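I've been meaning to write up my washing-up and draining notes for months, mostly because I keep giving the same advice on the phone and then forgetting half of it. So this is the long version. Put the kettle on.

## Limescale first

We moved to Tostdale four years ago and I had never lived anywhere with water like it. The kettle furred up inside a fortnight! I bought all sorts of sprays and they mostly made the kitchen smell like a swimming pool. What I use now is citric acid, the plain powder, bought in a big bag from Kanagaratnam on the corner (bottom shelf, next to the jam sugar).

For the kettle I put in 30 grams, fill it with water, bring it to the boil and leave it for as long as it takes me to do the bathroom. Pour away, rinse, boil once more with plain water and tip that out too. Don't lean over it while it fizzes, it catches the back of your throat.

The same mix, cooled, does the tap ends. Soak a rag in it, wrap it round, hold it on with an elastic band and come back later. Keep it well away from marble or any other limestone, which it will eat into, and never use it alongside bleach.

## Draining without puddles

I used to pile everything up wet and hope. Glasses upside down flat on a tea towel is the classic one, and they go musty because the air can't get in. Tip them a little against something, or stand them on a wire rack so there's a gap underneath.

Deep metal things are the worst offenders. Anything with a seam or a fitting down at the bottom holds a spoonful of water long after the outside looks dry. I give those a good shake over the sink, then turn them over on the rack for an hour, then the right way up for another hour. Lids stay off until morning. If you put the lid on a damp pot you'll know about it when you next open it.

## Looking after a pale wooden top

Pale wood shows everything. Tea rings, turmeric (oh, the turmeric), that grey shadow you get from leaving a damp tin on it overnight. My rule is that nothing wet sits directly on the wood for longer than it takes me to find a cloth.

For everyday wiping I use a well wrung cloth with a tiny drop of washing-up liquid, always along the grain, then a dry one straight after. Go across the grain with anything scratchy and you'll see the marks every time the sun comes in. If the top has been oiled, a thin coat of the same oil twice a year is plenty — people put on far too much and then wonder why it's sticky. Wipe off whatever hasn't soaked in after a quarter of an hour, and spread the oily rags out flat outside to dry, never scrunched up in a bin, as they can catch fire by themselves.

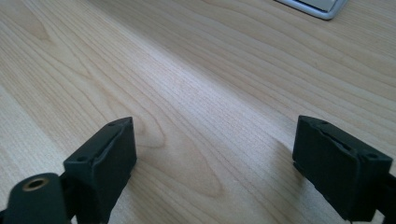
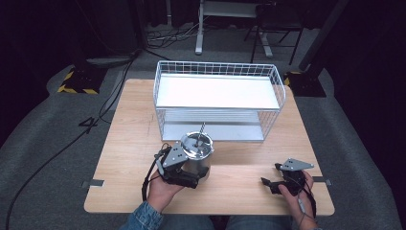 Nusrat Marikar wrote back in February to tell me I'm wrong about washing-up liquid on oiled wood. She says it strips the finish little by little, and that plain warm water and a dry cloth have kept her own table going perfectly well. For grease she rubs in a bit of dry flour first, lets it sit and brushes it off. I've tried the flour on a butter splodge since and it did lift most of it, so I'm halfway converted. I still want my drop of soap after a curry.

## Rust spots on wire racks

Coated wire racks last for years until the coating chips, and then the rust creeps along underneath. Check the joints and the feet, that's where mine always goes first. If you catch a spot early, rub it back with fine wire wool, dry it properly and dab on a little enamel paint, two thin coats. I wouldn't do this on any part that touches food, only on the legs and the underside.

Please don't leave bare feet standing on wood if they've started to rust. The orange marks go in deep. Lemon juice got one out for me, but it left a pale patch that I then had to live with. Little felt pads soak up water and make things worse, so I use slices of old silicone baking mat instead.

## Odds and ends

- Rinse starchy pans in cold water before the hot. Hot water turns the porridge to glue.
- Dishcloths go in a 60 degree wash with the towels, and no softener, or they stop soaking anything up.
- A bottle brush past its best is still good for plugholes. Cut a notch in the handle so you don't mix the two up.
- Dry your graters straight away, standing on end.

Next on my list is the oven door, which I've been avoiding. If you've got a way of getting at the brown drips between the two panes without taking the whole thing apart, do send it to me.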